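Throw (bed covering)

A throw is a loose woven or knitted cloth laid over a bed, sofa or chair. It is smaller than a bedspread and is usually placed on top of one, either for added warmth or to protect the larger covering from wear, crumbs and stains. In some households the word is used interchangeably with lap blanket, although makers generally sell the two at different sizes.

Construction

Most throws are woven in a plain or twill weave from cotton, wool, acrylic or a blend of these. Plaid is among the most common patterns. The short ends are often finished with a fringe, formed by leaving the lengthwise yarns uncut beyond the last row of weaving and knotting or twisting them in groups. A typical throw made by the weaving firm Nedelcu measures 48 by 67 inches and is sold in 5 plaid patterns.

Household use

On a bed, the throw is commonly folded across the foot or spread over the middle, where people sit during the day. It also serves as a surface for sorting small belongings. Snack wrappers, bags and packages tend to gather there and are removed before the cloth is shaken out.
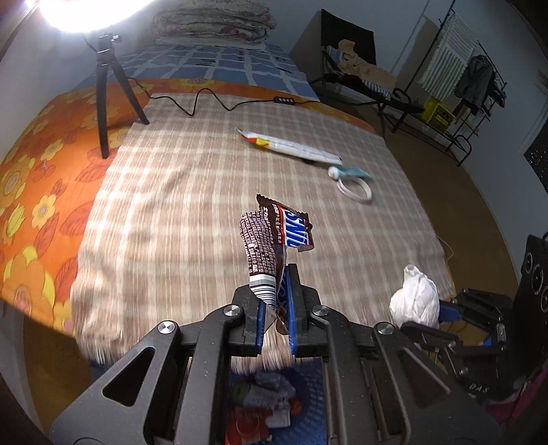 A Snickers wrapper held over a plaid throw on an orange floral bedspread.

Plaid and floral coverings are frequently layered together. The household writer Maricica Sima recommends pairing a pale plaid with a brightly colored bedspread, and advises against placing two large floral prints on the same bed.

Care

Loose litter should be picked off by hand before washing. Foil-lined wrappers left in the folds can shed fragments in the machine, and chocolate residue may set in the heat of a dryer. Fringed throws are best washed in cool water inside a mesh bag and dried flat. Wool examples require hand washing or dry cleaning. Tangled fringe may be combed with the fingers while damp.

See also

Bedspread
Coverlet
Lap blanket
Plaid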